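4. What the labor estimates leave out

Published advice on the cost of work around the home tends to treat labor as something the homeowner either buys or gives away. If a contractor lays the path, the hours are priced. If the owner lays it, the hours drop to zero, and the difference is printed as a saving. We think this is bad accounting, and in this section we try to show how bad.

Our material comes from the households described in Section 3. Each had taken on a planting, paving or storage job that a paid firm had already quoted for, and each kept a work diary. The quotes came from two firms, Trunetti and Wellitz, and were collected before the owner decided to go ahead alone. We had 200 diaries at the start. Many were kept poorly, and we say more about that below.

4.1 The quoted hour and the kept hour

The first problem is that the two kinds of hour are hardly comparable. A quote from Wellitz folds travel, loading, disposal and the foreman's phone calls into one day rate. A diary kept by an owner usually starts when the spade goes into the ground and stops when it comes out. Trips to the garden center are missing. So is the evening spent reading about drainage, and so is the second trip, for the fitting that was the wrong size.

Vörös and Weldu argued in their earlier study that these side hours are small and can be ignored. We do not see how they could know. Their form had no line for them. When we added such a line to ours, people filled it in, and some wrote more there than anywhere else. One diarist in Jakdale logged a whole morning under "waiting for gravel" and then asked us whether it counted. We counted it. A contractor would have been somewhere else earning money during that morning, or would have charged for it.

It could be said that owners enjoy this time, and that enjoyed time is not a cost. Kocsis takes this view and has defended it at some length. We have two objections. One is that the diaries do not show much enjoyment past the first few entries, at least where the job involved digging. The other is that the claim is never tested in the direction that would hurt it. If pleasure is to be taken off the bill, boredom and a sore back should be added to it, and we have yet to see a cost guide that does so.

4.2 Tools, and the trouble with spreading them

Cost guides usually spread the price of a tool over the jobs it is expected to do. A plate compactor is rarely bought by a household, but a good wheelbarrow, a long level and a set of rakes often are. The usual assumption is that such things will serve for 5 projects. We could find no source for this number. It appears in one trade leaflet, is repeated in a second that cites the first, and by the third it has become "typical use."

In our diaries the pattern was lumpy. Some owners used the new tools constantly. Others finished the one job (or stopped partway) and hung the tools in the garage. For the second group, the tool cost belongs to a single project, and the saving over the Trunetti quote shrinks or goes away entirely. An average drawn across both groups describes neither of them.

The largest single outlay recorded was $3359, for a retaining wall and the steps beside it. The owner's own summary called the job "basically free, apart from materials." Kinga Bodnár, who coded this diary, marked it as a completed project under our rules, and we have left it that way, though the last entry mentions that the top step still rocks. Tibor Bodnár coded the same diary separately and marked it as unfinished. We report the disagreement here because our rules were plainly too loose on the point and we did not fix them in time.

4.3 Moving, clearing and putting away

The hours that interest us most are the ones that both sides leave out. Before any work on a house or yard can begin, things have to be carried out of its way, and afterward they have to be carried back. Garden cushions, tarps, folding chairs, seed trays and bedding from a room that shares a wall with the work all need somewhere to go. The contractor's quote assumes that the site is clear. The owner's diary assumes that clearing it was housework.

We asked diarists to log this from November on, after Szűcs pointed out that our first form would miss it. Compliance was poor. People do not think of shifting soft goods from one place to another as labor, even when it takes both arms and a fair amount of shoving. We therefore treat the entries we do have as a floor. They tell us that the time is there. They do not tell us how much of it there is, and we would distrust anyone who took our few entries and multiplied them up into a rate per job.

There is also a question of what the time should be charged to. A storage job that ends with more room in the house might fairly claim the putting away as part of its benefit. A patio job cannot. Vörös has suggested to us that the whole category be assigned to "general household" and dropped, which would be tidy. It would also remove the one kind of effort that every project in the sample must have involved, and it would make owner labor look cheaper in exactly the cases where the house was fullest to begin with.

4.4 What can be said

Not a great deal, and less than we had hoped. The savings printed in cost guides depend on a short working day, a long tool life and a site that clears itself. Change any one of these and the gap between the quoted price and the owner's price narrows. We do not claim that it closes. For small planting jobs done with borrowed tools it very likely stays open, and the Trunetti quotes for such jobs struck all of us as high.

What we do reject is the habit of presenting the gap as one number. A reader deciding whether to hire help is told that the owner's time is free, and then, often on the same page, that the project is a wonderful way to spend it. Both statements are made without evidence. The next section turns to rework – the jobs done twice – where the diaries are somewhat better.

Figure 1. Putting away, a task coded as "handling" in Section 4.3.

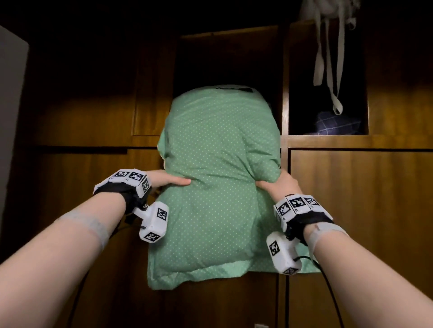
Handling entries were accepted only if the diarist gave a start and an end time, which ruled out most of them. The rule is strict and probably biased toward longer efforts, as a person is unlikely to check the clock before moving one item. A bulky pillow that needs a hand on each side to push it into the upper compartment of a wardrobe would be coded as handling if it was timed, and would vanish from the record if it was not. We considered estimating the untimed entries from the timed ones and decided against it, having no reason to think the two were alike.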